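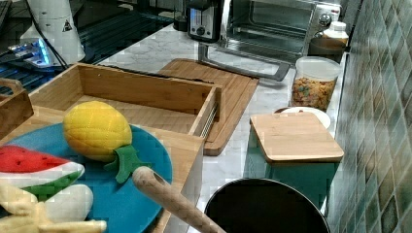
Counter Layouts, Green Tile Kitchen

January 2026

This page covers the worktop in the small kitchen at Larnik. The counter is a single straight run of white marble pattern with gray veining, set against small square tile in mixed greens. Cabinets, sink and lighting are on separate pages. The gallery deals only with what stands on the worktop and how it is placed.

The counter has to hold a toaster, a toaster oven, a cutting board, an open wooden box and the dry goods. The first layout was drawn up in November and has been changed several times. Board and box share the middle of the run, and the heating appliances stay together at one end. Containers go to the back wall where their height does not matter.

The open box is used as a riser. It gives a second level for a plate and keeps that plate off the board. The Platow plan called for a fixed shelf at this point, but a fixed shelf needs holes in the tile, and the tile is not being drilled.

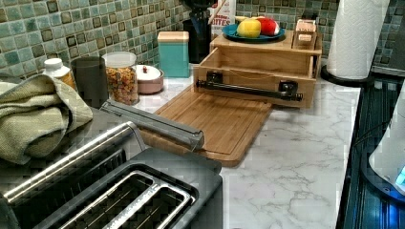
Yáñez

Box behind the board, open side to the front. The far end of the board tucks under the front of the box, so the overlap costs no working surface at that end. A black rail runs across the lower front of the box on two brackets.

The plate on top carries a yellow apple and a red apple. A flat-topped riser suits a plate better than a bowl at this height. Bowls go on the counter itself.

The sage-green towel sits over the back corner of the toaster for this layout. Its permanent place is a hook on the side wall, clear of anything that heats. Cloth comes off before either appliance is switched on.

Notes on the board: the groove runs around the full perimeter and holds a fair amount of juice, but it also collects crumbs. Brush it out before wiping. Wiping first packs the crumbs into the corners. Oil the board up to 3 times a year, both faces, and stand it on edge overnight.

Clearance for the toaster oven is measured with the door down. A position that works with the door closed can fail once the door is open, and on a shallow counter the door takes most of the free area in front. Mark the swing with tape before placing the board. 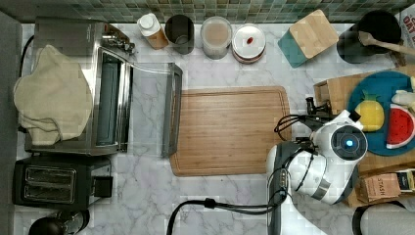
With that area fixed, the rest of the run can be assigned. Tall containers stand at the back in one row, lids facing up and reachable without moving anything in front. Square canisters pack closer than round ones, but a square one set at an angle loses the gain - turn it flat to the wall. Spoons stay in an upright holder at the far end from the heat.

Dry goods are dated on the base with a grease pencil. The lid is the wrong place, as lids get swapped during washing.

Cords drop down behind the appliances and are kept away from the oven housing. Leave 2 inches between the oven and the wall.

Still open: whether the riser should be screwed to a base or left loose. Loose is easier to clean under. The Jedis kitchen pages use a loose one with felt pads, and the same pads will be tried at Larnik next.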